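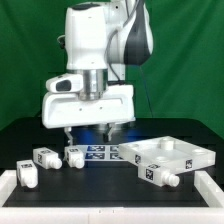
Figure 4. Green fabric hanging in soft vertical folds behind a black tabletop.

Home Issues Authors Contact
Reading time: 4 min

4. What people told us about curtains and noise

When we began this work we thought, perhaps a little innocently, that people would talk to us mostly about loudness. We had asked them to keep a short diary of the sounds that bothered them in their shared workrooms, before and after heavy curtains went up, and we had our measuring plan all ready for the answers we expected. What came back was much richer than that, and we are still grateful to the 98 people who wrote to us so patiently through a long, gray January.

Between them they left us 1,182 diary entries. Some were a single word ("chairs!" was a favorite), and some ran on for a page and wandered off into the weather, the coffee and the neighbors before finding their way home again. We read every one of them twice. Stella Makori and Emmanuel Gachanja did the first sorting separately, then sat down together over the entries they had placed differently, and where they could not agree the entry stayed in both groups.

The largest group by far had to do with voices. People in the Mwakyusa building, where the floors are tile and the ceilings are high, wrote that they could follow a phone call from the far end of the hall whether they wanted to or not. Once the curtains were up, many of the same writers said the calls were still there but had "gone soft at the edges," a phrase we liked so much that it became our working name for the whole group. At Vitevska the rooms are smaller and already carpeted, and the change there was harder to find in the diaries. A few writers did not mention it at all.

We should say a word about folds. Fabric hung flat and fabric hung full, with plenty of extra width gathered into it, are quite different things to live with, and we had not been strict enough about this at the start. In 22 of the rooms the cloth had been stretched nearly flat to save material. Diaries from those rooms complained more often of a ringing or "kitchen" sound than diaries from rooms where the cloth was gathered. We would not lean on this too heavily, as the rooms differed in other ways too, but anyone planning a similar study would do well to write down the fullness of each curtain on the day it is hung.

Color came up far more than we had planned for. Several writers felt sure that a darker curtain made a quieter room, and Kekeli Mahama, who read the entries on color, found the belief in both buildings. We have no measurements that speak to it, and we return to the question in Section 5.

Related items
Soft Floors and Loud Shoes (P. Ravn)
Keeping a Sound Diary: Notes for Beginners (Y. Karam)
The Mesteo Stairwell Survey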